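3.2 Materials and surface wear

The block set used in both rounds was assembled by Luana Batista from stock parts at the Jinerari workshop. It contains long bars, short bars, flat pieces with irregular outlines, and boards with printed tops on which a bar can be laid. All parts were handled by participants in the July round and were put back into service without repainting. The condition of the painted faces therefore forms part of the record, and this section sets out how it was graded.

The long blue blocks received the most handling. In the July round each participant completed 18 placements, and in 17 of these a long block was the first part to be moved. Wear was expected on the top face, where parts are stacked and dragged, and along the upper edges. Side faces were expected to change less. Grading was done by eye under the workshop's ceiling lamps by two raters working separately, with the block lying flat on the table. No magnification was used. The raters assigned each face to one of four grades: clean, lightly scuffed, scratched, or worn through. A face was graded worn through only if the material under the paint could be seen at any point.

Light scuffing alone did not remove a block from use. Falcão's earlier grading sheet for the Esow set treated any visible line as a scratch and rejected 40 of the 50 blocks inspected. The sheet was written for display pieces, and applying it without change would have left too few parts for a second round. We kept its order of inspection (top face, long sides, ends) and relaxed its limits. Faint marks on an otherwise flat face were recorded as light scuffing and the part was returned to the tray. 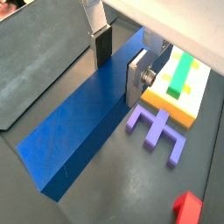
Figure 4. Long blue block on the gray work surface, with faint scratches on the top face. Right: printed board with green bar; below it, a flat purple piece.

The two blues of the long block need a comment. The top face is a bright medium blue and the side face reads as navy (Figure 4). Raters were told to grade each face against itself and to ignore the difference between faces. Without this instruction, one rater in the trial session had marked every side face as stained.

The boards were graded under a separate heading. Each has a white top over a thick orange-yellow base, and the printed markings on the top are pale yellow. Low contrast between the markings and the white ground makes early print loss hard to judge, and the raters disagreed more often on the boards than on any other part. Where they disagreed, the lower grade was entered. The bar was lifted off before grading, so that the print next to it and the print under it could be compared — a step missing from the Esow sheet.

Flat pieces such as the purple one in Figure 4 were graded on the upper face and the outline only. Their branching outline gives them several narrow arms, and damage at the tips was recorded by position, counting clockwise from the widest arm. The underside was not graded.

Cleaning was kept to a minimum. Parts were wiped with a dry cotton cloth before each session, and the table was wiped separately. A mark that came off on the cloth was not entered. Solvents were avoided after a test on a spare Tavares bar left a dull patch on the paint. The regraded set was stored flat in lined trays, with long blocks kept apart from the boards, and was used in this state for the second round in November 2023.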